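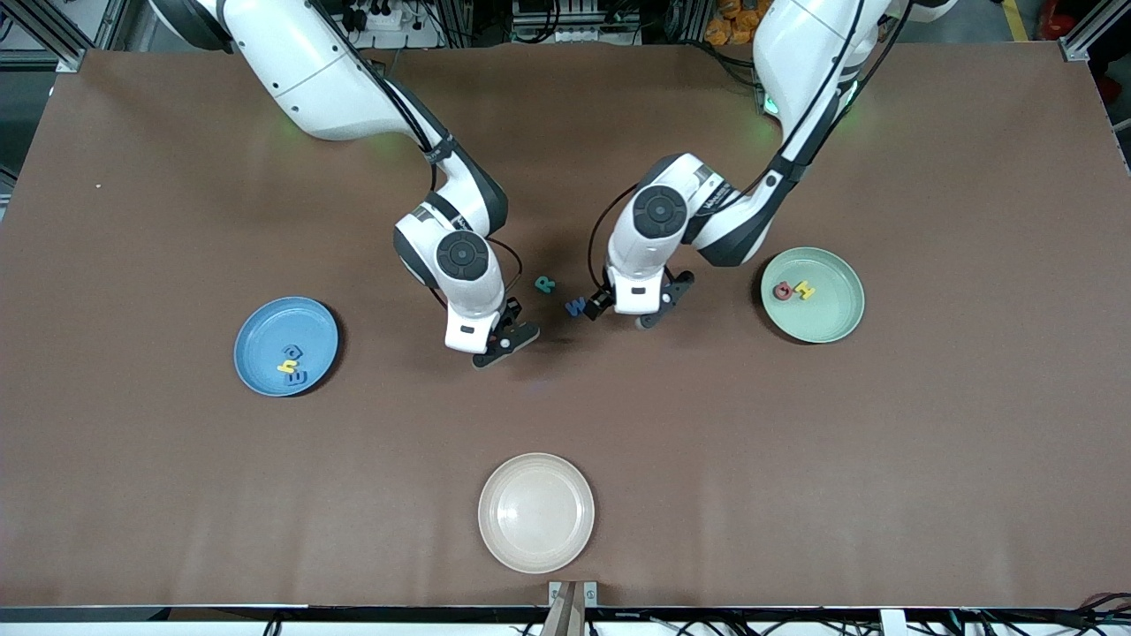
The spring expansion for Rolon, the free card battler for browser and tablet, goes live on Sat 11 May with 198 new cards and a fifth playable faction. The update is called Bestdale and is a free download for all current players.

Bestdale is named after the river town that new players pass through in the first chapter of the solo campaign. Until now it was only a stop on the map. In the expansion it becomes a faction of its own, built on toll cards, which make an opponent pay extra energy to attack a guarded lane. Most of the faction's creatures are cheap and have low health, and its decks are meant to win slowly.

The full card pool rises to 347 with the update. Decks stay at 30 cards, and the limit of two copies of any card is unchanged. Legendary cards are still limited to one copy per deck.

Tsikata, the studio that makes the game, has also reworked the ranked ladder. Players used to drop a full tier after three losses in a row. Under the new rules a tier is kept once it has been reached, until the season resets. Seasons will run for two months instead of one, and season rewards now include a choice of one rare card from any faction.

Guild play gets a smaller set of changes. Guild leaders can set up their own brackets without waiting for the weekend event, and members can lend cards to each other for the length of a single match. Lent cards can't be broken down for dust or entered in ranked games. Guild chat now keeps its history for a week.

Several older cards have been adjusted. Lantern Thief costs one more energy, and Moss Giant loses its armor when it changes lanes. Hollow Bell, banned from tournaments since December, is legal again with a new text that limits it to one use per turn. Players who own any of the changed cards can trade them in for their full dust value for two weeks after the update.

Card packs keep their current price of 1000 coins. Each player who logs in during the first week gets three Bestdale packs and a starter deck for the new faction. New accounts get the same bonus after finishing the tutorial. Packs from the base set can still be bought in the shop, but the older bundle offers will be removed.

The first tournament to allow the new cards is the Vukemthorpe Open, an online event with a Swiss stage and a top-eight bracket. Entry is free and players need two decks from different factions. Registration opens in the game's event tab once the update is installed.

Servers will be down for four hours before the launch. Matches still in progress when the servers close will be counted as draws, and tournament tickets used in those matches will be returned.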